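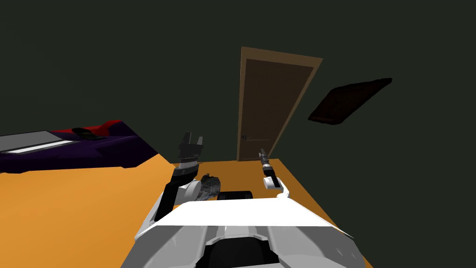 **Noltik Purnance** is a low-top running shoe that Noltik first sold in March 2009 and has brought back more often than I can keep straight. I've been keeping this entry going on the Fitville wiki for years now, so forgive me if it reads more like a fan talking than a proper encyclopedia (it is a fan talking). Last big edit: 24 November 2022.

## Origins

The shoe was drawn by Hrvoje Nikolaidis, who had been doing hiking boots for Noltik and wanted to make something light for a change. You can still see the boots in it! The heel collar is padded like a trail shoe, the tongue is sewn down on both sides to keep grit out, and the lace loops are webbing instead of punched holes. I love those loops. I also snapped two of them in my first year, so the complaints in the talk page are fair.

The name comes from the foam. Purnance was what the company called its midsole mix, and the shoe was meant to be the Noltik Runner with Purnance foam, but shops shortened it on their shelf tags and the company gave in.

## Design

The upper is mesh with suede over the toe and heel. On the first run the suede went all the way around the front; from the second version on it stops at the little toe, and this is the quickest way to tell an early pair from a later one. Soles are gum rubber on most colors. The black pair got a black sole, and collectors argue about whether that one looks better (it does).

Sizing runs short. I'm a 10 in nearly everything and a 10.5 in these, and people with wide feet should probably try them in a store first.

## Colorways

The launch colors were Slate, Brick and a pale green called Pond. Pond sold badly, ended up on the clearance racks for $30, and is of course the one everybody wants now. A clean pair goes for $200 on a good day, more with the box and the spare laces.

Then there's the Sikder pack. Sikder was a skate shop that got five colors of its own, all with a stitched wave on the heel, and only 23 pairs of the purple one went out. I've held one once. It was the wrong size and I still tried it on.

## Reissues

The first reissue used a firmer foam and a flatter toe, and fans were pretty rough on it. The second went back to the old shape and put the webbing loops back too, with heavier stitching, and mine have held up fine through a lot of wet sidewalks. Boxes from this run have a gray lid. If a seller shows you a "2009 original" in a gray-lid box, walk away!

## Care

Keep the suede away from the washing machine. A soft brush and cool water will do for the mesh, and the gum sole cleans up with an old toothbrush and dish soap. Older pairs stored in a hot attic tend to crumble at the heel, so press the foam with your thumb before you pay for anything.

## See also

- Noltik trail boots
- Sikder pack, full list of colors
- Webbing lace loops, replacing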